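9 February 2019

Dye bench, wash-fastness on the indigo cottons, second go. First go was binned, see November pages (wrong soap, my fault, moving on).

Cloth this time is the Leemans plain weave, scoured twice. Water from the tap by the window, not the filtered one. Want it to match what people have at home.

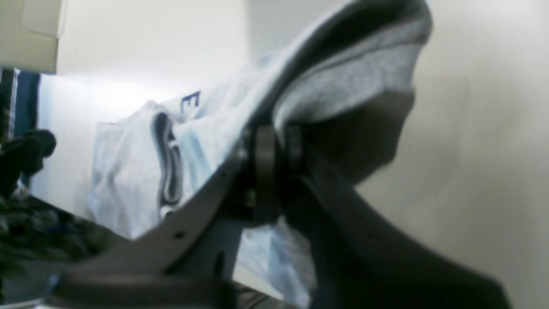
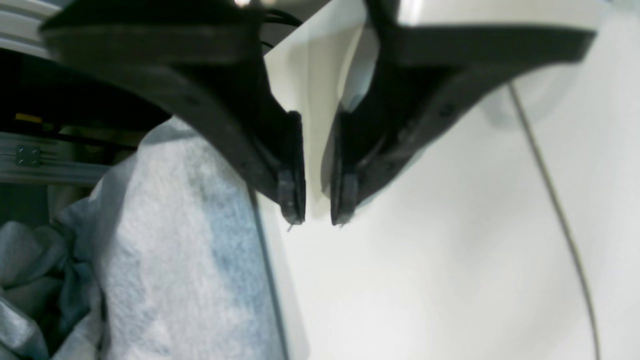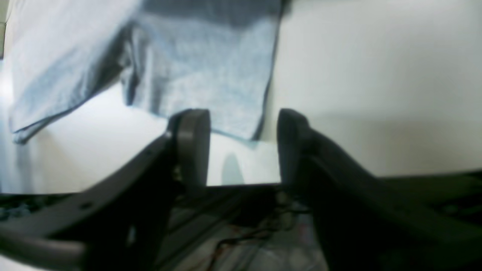
Vat first. Stock made up last night, left covered. Good coppery skin on top this morning, yellow-green underneath when I pushed it back with the spoon. Smell as expected, opened both windows, coat on. Temperature held at 40 all morning, the Durnance heater behaves much better since the new thermostat. Still clicks.

Dipping: strips wetted out properly, squeezed, then in. Half the strips got 2 dips, half got 8. Aired between each until no green left at the folds. Lost track of the airing time on the third dip of the long set becuase the phone went. Probably too long out. Marked those with a knot in the corner.

Colour after rinsing: short set is a nice washed-out sky, a bit patchy near the pegs. Long set good and dark, more even than I'd hoped. Both will drop when dry so no judging until tomorrow.

Rubbing test on a spare from the long set. White cotton rag, dry, came up blue straight away. Wet rag far worse. So there's loose dye sitting on the surface, same complaint as last time. Ideas:
- vat too strong, building up on the outside
- not enough rinsing before the soap
- airing too short on the early dips, going back in before it had taken

My money's on the first. Next vat thinner, more dips. Boring but there it is.

Soap: switched to the Vunetti flakes. Dissolves clean, no bits. The old stuff left a scum on everything and I think it was dragging colour off with it. Hot soak, stirred now and then, water went the colour of weak ink and then stopped. Changed it and it went again, paler. Third lot nearly clear. Stopped there.

Vinegar rinse on half of each set. Can't see any difference yet. Don't expect one.

Light test: cards cut, strips stapled on, foil over one end. South window, top shelf. To be left 26 days then compared. DO NOT MOVE THE CARDS please, last lot ended up behind the radiator.

Trukine order: still waiting on the reducing agent, enough in the tub for one more small vat, not a big one. If it arrives put it on the high shelf and keep the lid tight, it goes off with damp. Also need gloves, the long sort, and pegs that aren't rusty. Rust marks on two of the strips, brown ring round each, no use for anything now exept testing the stain remover.

Vat put to bed: stirred, lid on, heater off. Will need sharpening up before its used again. Sink is blue. Have been at it with cream cleaner and it's less blue.

Tomorrow: press the dry strips, line them up against November ones, redo the rub test on the short set. Label the jars.

Comments (3)

indigo_shed: Had the same rubbing-off trouble. Thinner vat sorted it, plus a long cold rinse before any soap goes near it.

marlpit: which of the two sets had the knots in? Found a knotted one in the rinse bucket, have hung it up on the end of the line

benchtop: Long set. Thanks, was missing that one.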